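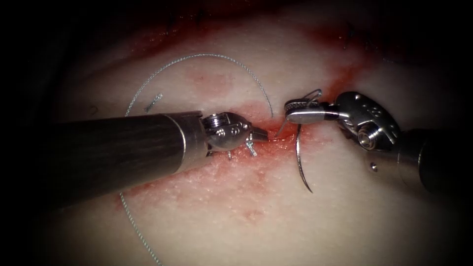

Two instruments on the practice pad, needle in the right-hand jaws.

Stamholm Suturing Study: Frequently Asked Questions
Updated March 2019

What are you trying to find out?
Whether a policy trained on recorded stitches can place the next one. It learned from 600 of them, sewn by people of mixed talent.

Is that a patient?
No. It's a rubbery pad, and it has never filed a complaint.

Why does the thread get so much of your attention?
Needles are stiff and stay the same shape. Thread wanders off across the pad, slips behind a shaft and comes out somewhere else, and the policy has to guess at the part it can't see. Our first version, Potstead, guessed with great confidence.

How well does it work?
On 27 test stitches, Potstead finished 8. The current version, Zarnico, finished 16 on the same test. We are pleased, within reason.

What happened to the other 11?
Mostly dropped needles at the handover. Two were tangles that Siyabonga Mathebula had to cut out with scissors.

Does it tie knots?
It does not. Please stop asking Siyabonga.

Can I have the data?
In June, once the labels have been checked. The first round listed several scissors cuts as successful stitches.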